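Two-Arm Utensil Hanging — progress report
Team Omow
Report by Elaine Holanda
2018-03-27

What we're trying to do

Get two small arms to hang kitchen utensils on a stand without a person touching anything. Our team picked this over the block stacking option. Block stacking is done to death and half the class is doing it anyway. Hanging is harder. The hole in a handle is small, the stand tips if you lean on it, and one arm usually ends up in the way of the other.

The arms are driven by teleop for now. One person steers, one person watches and calls out trouble. We record every run and the plan is to train on the recordings before the May demo.

Setup

The booth is the same one team Gatti had last semester, so the mounting plates were already bolted to the front rail and we left them alone. Each arm has its own control board under the rail. Green LED on means it has power — that does NOT mean it's talking to the laptop, we lost a whole afternoon to that. Check the port list first.

Software is Ekine, our own fork of the class starter code. It does joint logging, camera capture and a stop key. Not much else yet. The stop key works, please use it.

What we ran

We started with the tongs alone, then moved to spatulas. Spatulas are worse then we expected. The head is heavy and swings once the handle is up, and the gripper has to hold close to the end of the handle or the whole thing twists.

Both arms work in close to the stand. Left one steadies or gets out of the way, right one brings the utensil in. We tried swapping the roles and went back the same day. Most of the stuff starts on the right half of the mat, so the left arm was reaching across everything and its elbow ran out of room.
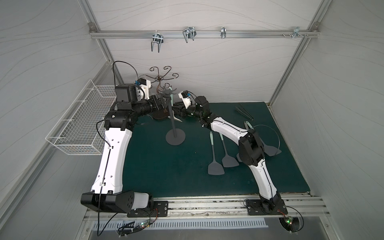

Results so far

868 runs logged in total. A lot of those are short ones where the driver gave up early, and they still need to be sorted out of the training set. Dadell (our sorting script) flags the short files but it can't tell a bad grasp from a slow one.

Best streak was 13 good hangs in a row, all with one driver. New drivers take a while to get anywhere near that.

Problems

Cable loops. When the right elbow comes down low the cable can drag across the mat and push a spatula sideways. Clips help on the upper link, we need something for the elbow too.

Wrist cameras. The gripper blocks the view right at the end, which is when you need it. Fixed camera is ok for that but depth is hard to judge from it.

Dropped spatulas under the arm. Driver can't see them. Rule now is back the arm off before going for anything beneath it.

Left to do

Sort the short runs. Two more drivers to train up. Reprint the finger pads with more grip. Wipe down the front rail, it's getting gritty. Write up the calibration steps properly, right now they are on a sticky note on Elaine's laptop.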